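Tamedik gripper

The Tamedik gripper is a hand-held two-finger gripper designed for home building, first assembled at the Sowah shared workshop in Skandden. It is used to record grasping demonstrations at a desk or bench, which are later replayed on a small robot arm. Plans are free to download. Current revision is 5.

Construction

Fingers bolt to flat plates, three screws a side, with soft ribbed pads on the gripping faces. Printed parts take most of a weekend on a slow machine – colour is up to the builder. Early pads tore at the base and were thickened in revision 3. Total parts cost was listed as $95, not counting the camera or filament.
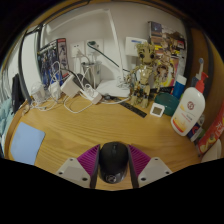 Gripper closed on a computer mouse, desk test.

Use

Ordinary household objects are prefered over test blocks. The Sowah set holds 1,293 recorded grasps, most done on members' own desks. Smooth rounded shells are reported as harder to hold then boxes of the same width.

Variants

The Esetti is a narrower version with a trigger handle. Parts not interchangable with the Tamedik apart from the pads. Licence is the same for both.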